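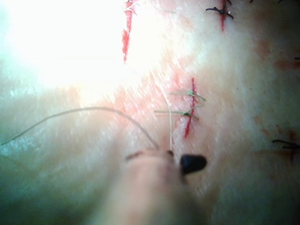
The assessment allowed 30 minutes for a practice pad, and Anum Marwat had used 14 of them before she placed a stitch she was willing to leave in. The pads were Mavov stock, pale and faintly glossy, and under the bench lamp the gloss was a difficulty. A patch of glare lay over one side and bleached the surface almost white, so that the depth of a bite had to be judged by the resistance at the needle. The cuts were narrow red slits. Across one of them sat a dark knot with its two ends trimmed short and splayed left and right. Lower down, two pale stitches crossed a longer cut, and it was these that Kwesi Akolgo stopped to look at.

"Distance from the edge?" he said.

"Five millimetres."

"Both sides?"

"Five and four."

He wrote down four. He was the senior technician at the Kilia rooms, and he wrote down whatever figure was the worse.

Marwat took the next length of thread and began again. Enter at a right angle. Rotate the wrist. Come out in the cut, take hold, enter the far wall at the same depth, come out. Two throws, then one the other way, then one more. The thread was stiff and kept the curve of its packet. On the third throw it lifted off the knot and had to be laid down a second time.

"You're pulling," said Akolgo.

"I'm closing it."

"The edges should touch. If you pull, they pucker, and in a person they go grey."

She slackened the loop. The edges came level.

At the next bench Tiago Peixoto had finished and was wiping his forceps. He had scored 49 on his first pad and had told everyone the figure, although the pass mark was higher. Marwat had not told anyone hers. She had come to the course from upholstery, 16 years of it, most of them at Ghaffari, where she had closed seat covers with a curved needle not very different from this one. In upholstery a seam was pulled until it held. She had put this on her application as relevant experience, and Akolgo had underlined it without comment.

"Time?" she asked.

"Nine minutes."

She placed another stitch, measured it and got five and five. She cut the ends. One was longer than the other, so she cut it again.

Akolgo bent over the pad with the steel rule. He measured the new stitch, then went back to the two pale ones and measured those too, though he had the figures already.

"These two would hold," he said. "They'd leave a mark."

"Do I take them out?"

"Do you want to?"

She looked at the clock and picked up the scissors.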